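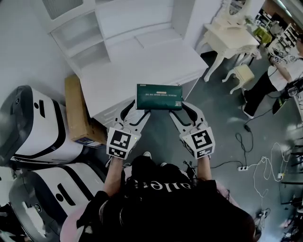
I have been meaning to write something in favor of the small neighborhood shop for years now, and what finally got me to sit down was a bag of lentils. I had run out halfway through making soup (my mother's recipe, which does not forgive substitutions), and I walked the two blocks to Katene in my slippers and was back before the onions had burned.

Now, I know the arguments. The big store out on Fliltgate Road has lower prices, and when you are feeding teenagers that matters a great deal, so I would never scold anyone for driving out there. I go myself twice a month. But I do think we talk about groceries as if price were the only thing on the receipt. At Katene they know I like the dark tea and that my neighbor can't have nuts, and when my knee was bad last April a bag came to my door with a note on it.

People tell me this is nostalgia, and maybe a little of it is! Still, a town where you can't buy an egg without starting a car is harder on the old, on kids with a dollar in their pocket, and on anybody who has just had a baby. The planning office wants to let the corner lots on Bondia Street go to housing only, and I would ask them to leave room for a shop or two on the ground floor. Apartments and a place to buy milk have shared buildings for a very long time, and they get along fine.

Homa Karimi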